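Home | News | Stores | Contact

Tillano Brings Its Medicine Cabinet Tidy-Up to Okthorpe

March 9, 2023
By Zinhle Nel

OKTHORPE – I've been putting off my own medicine cabinet since January, so I'm a little embarrassed (and very happy!) to announce that Tillano is opening a free pill bottle sorting table at our Clevine Street store.

Bring in your bottles, the whole jumble if you like, and we'll help you get them into an order you can live with – big ones, little ones, the ones you reach for every morning. Elmarie Zwane set up the shelf and I love it. It's plain white and raised on thin legs, so the bottles stand up off the butcher-block top and you don't have to go digging.

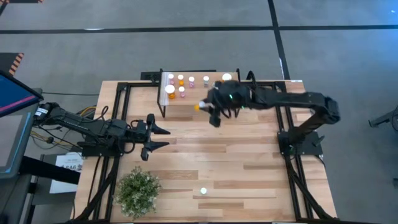
How to Join In

Sessions run for 41 minutes and we take 3 people at a time. The first 100 visitors get a sheet of large-print labels to take home. Please leave the pharmacy labels on your bottles, and keep the caps on tight!

"My mother kept hers in a cookie tin," says Yolandi Mokoena, our store manager. "I wish we'd had a shelf like this."

Sign up at the front desk or call extension 983 and ask for me.

Recent News
Du Plessis Drawer Dividers Back in Stock
Lerato Rampersad Joins the Okthorpe Store
Spring Closet Hours

Back to top | Next | Print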